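July, still too hot in the packing room

5:40 am. Up before the alarm again. Coffee, toast, no butter left. Wrote the list on the back of a delivery note and then left the note on the counter at home, so today ran from memory.

Tape first. The Herrera cartons came in last night, 267 of them flat on 2 pallets, and the board feels different. Smoother. Maybe it's the humidity, maybe they changed mills and didn't say. Water-activated tape went down fine on the first ten and then the flaps started creeping up at the corners. Pressed them down with the side of my fist like an idiot for a while. Then turned the water up one notch on the dispenser, changed the brush (it was like a hedgehog) and waited. Better. Not all the way better.

Things I should have done in order and didn't:
– brush
– water temperature, the heater on the dispenser had been off since who knows when
– look at which way the corrugation runs before blaming the tape

Sándor came by at half past seven with the clipboard. Wanted a number for today. Said I'd give him one after lunch. He said lunch was late for a number. Fair. He's being leaned on by the Olero people, who want the whole glassware order out before the end of the month and keep moving which end of the month they mean.

The Olero order is 3494 units total. Mostly single cup boxes, then the pairs. Pairs are the problem, they always are. Divider is cut a hair short so the cups kiss in the middle if you tip the box. I said this in spring. I have the email saying so. Not going to dig it out, it makes me sound like my mother.

Drop test, late morning

Did the drops myself because Hallow aren't sending their guy until next week and I don't want to find out then. Waist height, concrete, flat side then edge then corner. Paper cushioning, the crinkled kind, one sheet wrapped and one sheet balled on top.

Flat side fine. Edge fine. Corner – one handle gone. Clean snap. Tried again with the sheet folded double on the handle side and that one lived. Same again, lived. Did one more with the wrap put on backwards to see what a tired person at four in the afternoon would do, and it broke, so there's my answer, the wrap direction has to be printed on the box or at least taped up over the bench where people will see it.

Want to try moulded pulp but the tooling price is silly for a run this size. Could go to a stock tray. Stock trays are all made for round cups though and half of what we ship lately isn't round. Ask for samples anyway. They're free, apart from the phone calls afterward.

Swept up. Found a piece of handle in my shoe at 3 pm.
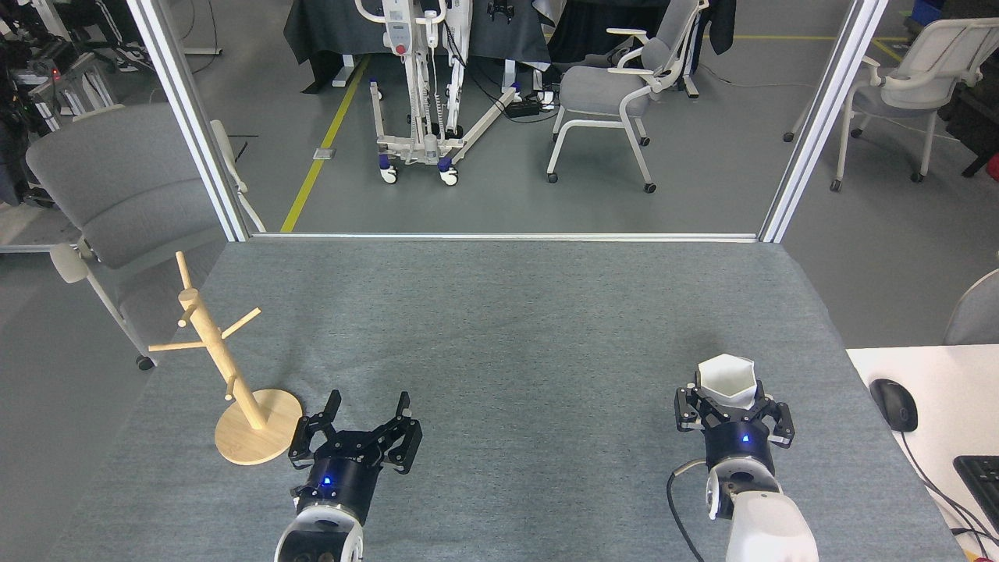
Void fill, and the argument

The argument is the same one. Paper costs more per box than the air pillows, looks better when the customer opens it, takes up twice the shelf. Air pillows pop in the truck if it sits in the sun, and it does sit in the sun. Sándor likes the pillows. He has a graph. My graph would be the returns pile but I haven't drawn it.

Compromise for now: paper in anything with a handle, pillows in the flat stuff, plates and trays. He agreed to that standing in a doorway which with him doesn't always count. Wrote it on the whiteboard and put the time next to it.

Also the Drikadix paper machine jammed, twice before lunch and once after. There's a little flap inside where the sheet folds over itself and it collects dust. You open the side, blow it out, close it, it says ERROR until you turn it off and count to ten. Manual says five. Five does nothing. I've written TEN on the lid in marker.

The roll that's in it has 39 on the core in pencil, no idea whose number or what it means. Not our writing. Left it alone.

Gave Sándor his number after lunch. He wrote it down and didn't say anything, so either it was good or it was so bad he needed to go and sit in his office.

Labels

Labels are curling. Every one of them, left edge. I moved the rolls off the window shelf and into the cupboard, should of done it in June. The printer is also dropping the last digit on the small barcode if the ribbon's near the end. Scans ok on our gun but I bet it won't on theirs. Changed the ribbon early. Wasteful. Cheaper than a pallet coming back.

Fragile stickers: stop putting two on. Nobody handles a box more kindly for the second one and it covers the seam where I need the tape to grip. One sticker, long side, top right. Telling the afternoon shift tomorrow, gently, they're proud of their stickers.

Evening

Home by seven. Feet. Ate eggs standing up. The delivery note with my list was there on the counter, and of the things on it I had done four and forgotten "call about pallets" compleatly. So that's tomorrow, first thing, before the tape.

Kept thinking in the bath about the divider. If it was a slot instead of a tongue, you could cut it long and it would still fold, and the extra length would just sit up against the lid and stop the rattle as well. Got out and drew it on the gas bill envelope, dripping everywhere. Looks right. Looked right last time too, and that one wouldn't go together without swearing.

Need:
Board offcuts, single wall, to cut one by hand
The good knife back from whoever has it
New brush for the second dispenser before it gets like the first
Pallets!! Call
Butter

Storm coming, I think. Windows open, air hasn't moved all day. If it rains tonight the cartons nearest the roller door will go soft along the bottom and I'll be restacking before coffee. Should have put the sheet over. Might drive back and do it. It's twelve minutes.

9:15 pm. Drove back and did it.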